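Floor mat

A floor mat is a flat piece of material laid over part of a floor to catch dirt, protect the surface or give better footing. Mats are smaller than carpets and are normally left unattached, so they can be lifted, shaken out or moved. Most are rectangular, and black, gray and brown are the usual colors for work areas and entrances.

Materials

Common materials include rubber, vinyl, coir and woven polypropylene. Rubber mats are heavy and stay put on smooth floors. Coir is stiff and scrapes shoes well, but it sheds fibers and is rarely used indoors beyond the front door. Textile mats often have a rubber backing.

Use on tiled floors

Tile is hard and easy to mop, but it chips when heavy things are dropped on it, and small parts bounce and roll on it. A dark mat gives a softer surface and makes pale crumbs and bits of metal easier to spot before sweeping. Mats are often laid beside a wall or close to a doorway, with a trash bin within reach.

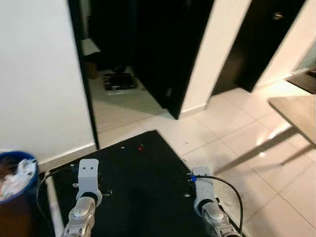
A mat placed near a door should leave room for the door to swing. Thick mats can catch the bottom edge of the door, and a raised corner is a tripping hazard. Beveled edges reduce the problem - they are standard on most mats sold for workshops and shops.

Sizes

Sizes vary by maker. The Zemow utility mat is sold in a single size of 100 by 81 centimeters. Flilloda makes a runner 229 centimeters long for hallways, and its current catalog lists 713 mats in all, counting each color separately. Okonkwo mats are cut to order from a roll.

Cleaning

Loose dirt is shaken out or vacuumed. Rubber and vinyl mats can be washed with warm water and mild soap, then dried on both sides before they go back on the floor. Moisture trapped under a mat can stain grout. Textile mats may be machine washable, depending on the backing.

See also: Baseboard, Doormat, Tile, Waste container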